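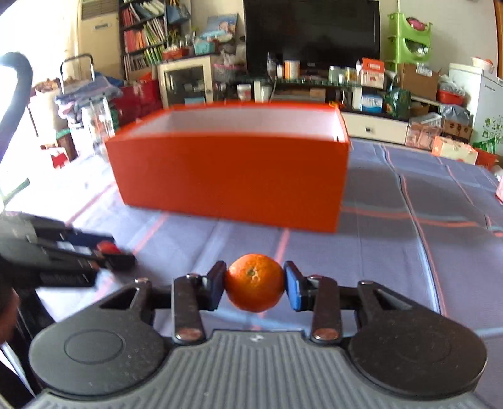

Mandarin over the checked cloth, empty orange-red box behind.

**Ticket:** Fruit going soft in the long box
**Raised by:** Tamunoemi Anozie, Plirkdale flat
**Opened:** 11 April 2026
**Status:** open, waiting on second batch

**Problem**

Mandarins kept in the long box on the living room table go soft underneath within days. The top layer is fine. When I lift the bottom ones out, the peel gives under the thumb and two had white mould where they touched the side. Same shop as always (Bromham market), same small size. It didn't happen in February with the old bowl.

**Already tried**

- Washed the box in hot soapy water, left it upside down overnight.
- Folded kitchen paper in the bottom. Paper came out damp, fruit no better.
- Moved the box to the window end of the table. Worse, so moved it back to the middle.

**Log**

Entry 1. Emptied the box completely. Threw out the mouldy ones and checked the rest by hand, stem end first. Kept only fruit with firm peel all over.

Entry 2. Weighed what used to go in: more than 400 g per layer, and I was stacking layers. Reply from Awan on the Stevalwood housing board says the sides are solid and air can't get under the fruit. Suggests one layer, stem up, gaps between.

Entry 3. Put back 200 g in a single layer. No paper this time. Cloth shaken out and laid again, still a few folds on the right that I can't get flat. Box sits level all the same.

Entry 4. Checked each one again. No soft spots. One had a slight dent near the stem, eaten.

Entry 5. Still firm. Air conditioner was off throughout, so that isn't tested. Will run the next batch with it on and note any difference.

**Workaround for now**

One layer only. Spare fruit stays in the fridge drawer and comes out when the box is empty. Wipe the inside dry before refilling.

**Still to do**

- Repeat with a full bag from Bromham, half in the box and half in the old bowl.
- Ask Awan whether a wire rack in the bottom is worth buying.
- Close if the second batch stays firm.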